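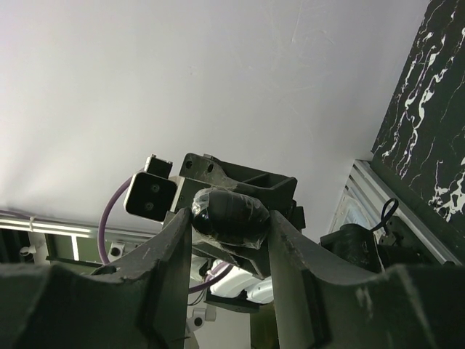 Does a smart speaker listen to you when you haven't said its name? It listens for the name the whole time, and it gets the name wrong often enough that you should care what happens to the bits it picks up by mistake.

Home | News | Phones | Apps | Culture | Newsletters

I lived with the Ellau for 35 days. It's a squat voice assistant from Kestent, and the pitch is that it "only wakes for you". Mine woke for the radio, for a plumber and once for a sneeze. According to its own activity log it woke by mistake 68 times, and nine of those clips had been marked "kept for quality".

Kept by whom? The help pages don't say. I asked Kestent and got a reply from Noel Yap, who looks after the voice product. "A short clip may be retained where the wake word confidence is borderline," he wrote. I asked what borderline meant. He sent me a link to the help pages.

There is a switch to stop it. You'll find it five menus down, under a heading called Improve My Experience, and it was on when I took the speaker out of the box. Turning it off brings up a warning that "some features may not work as expected". I turned it off in May and have yet to find a feature that noticed.

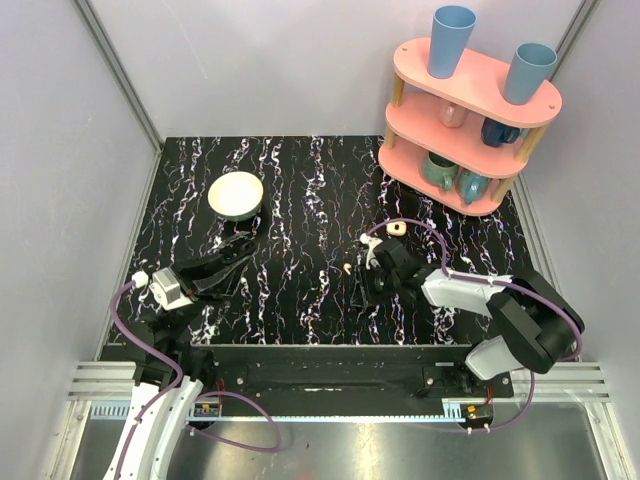
Reece Fothergill, who spent years tuning wake words for a rival firm and now teaches, thinks the false starts are a choice. Every speaker has a dial inside it, he told me. Set it strict and people shout at the thing and send it back. Set it loose and it butts in on dinner. "Guess which one costs the company money," he said.

I'd like to believe the newest update fixes this, as the release notes claim. They promise "a more natural listening experience", and I have no idea how anyone would test that. In the evenings after I installed it, the speaker still lit up whenever a newsreader said "hello". It also began suggesting recipes at ten at night, a habit it didn't have before.

Tadeusz Witkowska, a neighbour with the same model, is more forgiving. He uses it for timers and the weather and says he has nothing worth hearing. Fair enough, but he also unplugs his when his daughter rings about money, so I'm not sure he has quite convinced himself.

Kestent says a physical mute button is "being explored" for the next version. The first one had a mute button. I've still got it, in a drawer, and it works.

Contact us | Privacy | © Medgate Magazines | Back to top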